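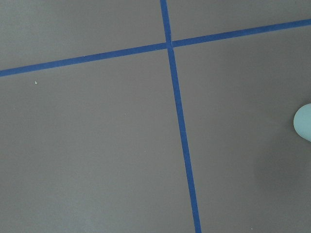
Masonry Bit Wear Log: data card

We use cookies to remember your settings and to see which pages get read. Accept all / Manage choices

What this is

A table of holes drilled in brick, block, concrete and stone with carbide-tipped masonry bits, and how long each hole took. It has 2,439 rows, one per hole, from 82 bits. A second, smaller table lists the bits themselves.

It was put together out of irritation with packaging. Almost every masonry bit sold to the public is "long life", and many are also "fast" and "for the toughest materials". Long compared with what is never printed. We wanted to see whether a buyer could learn anything useful from the words on the card. You will find our view of that further down, and you are free to disagree with it once you've looked at the rows.

The data is small, messy in places and tied to the way we work. Please read the section on limits before you make a chart.

Files

holes.csv: one row per hole
bits.csv: one row per bit
notes.txt: remarks made at the bench, lightly tidied
CHANGES.txt: what was altered and why

Both tables are comma-separated, UTF-8, with a header row. Empty means not recorded. It doesn't mean zero, and the first person to use an early copy averaged the blanks in as zeros and got a bit that drilled concrete instantly.

Columns in holes.csv

hole_id: a running number. Gaps are holes we threw out. The reasons are in CHANGES.txt.
bit_id: matches bits.csv.
order: the place of this hole in the life of that bit, counting from the first.
material: brick_soft, brick_hard, block_light, block_dense, concrete, sandstone, granite.
batch: which delivery of material the piece came from. Do use this. Two deliveries of "the same" brick can be further apart than two brands of bit.
depth_mm: depth asked for, set with the stop on the drill.
depth_measured_mm: depth found with a gauge afterwards. Often empty in the older rows.
seconds: time from trigger to stop, by stopwatch.
hammer: yes or no.
cleared: whether the bit was pulled back to clear dust during the hole.
end_state: ok, slow, squeal, tip_chipped, tip_lost, shank_bent, abandoned.
remark: free text, mostly swearing in the original, mostly removed.

Columns in bits.csv

bit_id: the letters are the maker, the rest is a number.
maker: Kosow, Gremotach, Moulin, Pellska, or unbranded.
diameter_mm: as marked on the packet.
diameter_measured_mm: across the tip, with calipers, before the first hole.
shank: round, hex or sds.
claim: the wording on the packet, typed out in full.
bought_as: single, set or trade_box.
retired: why we stopped using it.

Where the bits came from

All of them were bought over the counter or by post at the normal price. We took no samples from makers. Pellska's dealer offered a box and we said no, because a free box has a way of being a good box. The Kosow and Moulin bits came mostly in sets, the Gremotach ones mostly as singles, and this matters. A set bit and a single bit with the same name on them may well not be the same article. We suspect they often aren't but can't prove it from this table.

How the holes were drilled

Pieces were clamped flat on a bench and marked out in a grid so that no hole sat close to another or to an edge. One drill was used for round and hex shanks and another for SDS. Both were mains drills, so there's no fading battery in the numbers. The person drilling leaned on the drill as they would on a job. We thought about building a weighted stand and decided against it: people at home don't drill with a stand, and a result from one would tell them little about their own wall. The price is noise, and there's a lot of it.

Bits were rested when they were too hot to touch with a glove on. Nothing was cooled with water.

A bit was retired when it lost its tip, bent, or took so long over a hole that the person holding it gave up. The last of these is a matter of temper. It is marked as "abandoned" so you can leave it out.

What we think it shows

Not a great deal, and we'd be wary of anyone who gets more from it.

The wording of the claim is close to useless as a guide. Bits sold as suited to granite appear at both the good end and the bad end of the granite rows. One maker uses the same sentence on two ranges which behave nothing alike in concrete.

"For all materials" seems to mean that the bit will go into all materials at least once.

Using hammer action in soft brick buys very little time and makes a rougher hole, going by the remarks. In dense block and concrete, drilling without it is mostly a way to spend an afternoon. None of this will surprise a builder.

Pulling back to clear the dust goes along with longer bit life. We would like to say that it causes it. But the people who clear the dust are also the people who don't lean too hard, and the table can't tell those habits apart.

Measured diameter is a better warning than anything on the packet. Bits that came undersized at the tip tended to be poor bits. It might be coincidence. It might also be a sign of how much care went into the brazing.

There are no brand rankings in this card and there won't be. We have been asked. The brands are spread unevenly over sizes, shanks and materials, and a league table made from them would be mainly a table of which bits we happened to put into concrete first.

Limits

The granite came from one offcut pile at a worktop cutter, and was chosen by whoever was loading the van. Treat the granite rows as one kind of granite at best.

Reinforced concrete isn't covered. Where a bit struck steel by accident, the hole was thrown out and the bit was retired, even if it looked fine.

The first 7 bits were timed by the person drilling, who had one hand on the drill and the other on the watch. Their times run long. They're flagged in the remark column and we'd drop them.

Thin bits are scarce. If you want to know about hanging pictures, look elsewhere.

Several bits have no claim recorded as the packets went in the bin. They were not retyped from a website later, since packets and websites don't always agree.

Nothing here speaks to safety, to noise or to dust. Wear a mask whatever the table says.

Known faults

Some rows have a measured depth greater than the depth asked for. Most are cases of the stop slipping. A few are typing errors that we couldn't put right, so they've been left as they were.

"block_dense" was used for two different products until May, when we noticed. The batch column separates them. The material column doesn't.

Kosow changed its packaging partway through. Old and new are both entered under Kosow, with no attempt to decide if the steel changed too.

Reading it in

Any spreadsheet will open the files. Watch out for bit_id, as some programs look at the shorter ones and turn them into dates. Sort by bit_id and then order before working out any running figures. The rows are stored in the order they were typed up, which is not the order they were drilled.

If you compare makers in spite of the above, compare within a batch and a shank type, and say how many bits are left once you've done so. It will be fewer than you hoped.

Use and credit

Free to use for any purpose, including selling drill bits, on one condition: if you quote a figure on packaging or in an advert, quote the material and the batch with it. We don't expect anybody to take this up.

Corrections are welcome if they come with a row number. Letters saying that we should have used a better drill have been received already.

Last changed March 30, 2025. Two duplicate rows removed, spelling of sandstone put right throughout.

Get our newsletter. Enter your email address to hear when new files are added. You can unsubscribe at any time.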